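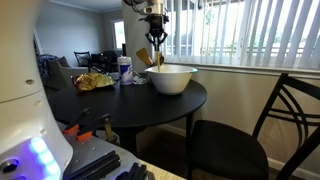 Mererid Griffiths wrote in to ask whether the grip has to be taught again each time the utensil is changed. It does. A spatula and a spoon sit differently in the fingers, and a grip saved for one should not be used for the other.

5.3 Setting the utensil grip and stirring depth

Before you start, park the base beside the table and lock it. Put the bowl within easy reach of the arm. Leave it empty for the first run.

1. On the Stirnis control screen, open Tools and choose New Grip.
2. Open the fingers fully and hold the utensil between them by hand.
3. Close the fingers in small steps until the utensil no longer turns when you twist it lightly.
4. Save the grip under the name of the utensil.
5. Jog the arm until the utensil is over the bowl, then lower it at slow speed.
6. Stop before the utensil touches the bottom. Raise it slightly and press Set Depth.

CAUTION: Keep your hands out of the bowl while the arm is powered. Use the hold button before moving anything on the table.

Note: If code 1275 comes up during step 3, the fingers have closed past the saved limit. Open them and repeat from step 2.

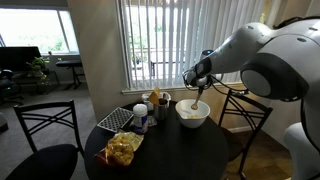
Stirnis Set-up Guide, August 2020 | Page 19

7. Run one slow stirring cycle and watch the wrist. The cables must not pull tight or drag over the rim of the bowl.
8. Add a small amount of food and run the cycle again. If the bowl slides, lower the stirring speed before changing the grip.
9. Press Save Task.

After use, support the utensil with one hand, open the fingers and wash it separately. Wipe the fingers with a damp cloth. Do not spray cleaner into the joints.

Replacement finger pads are ordered from Stondia under part number 3672. Repeat steps 1 to 6 after fitting them.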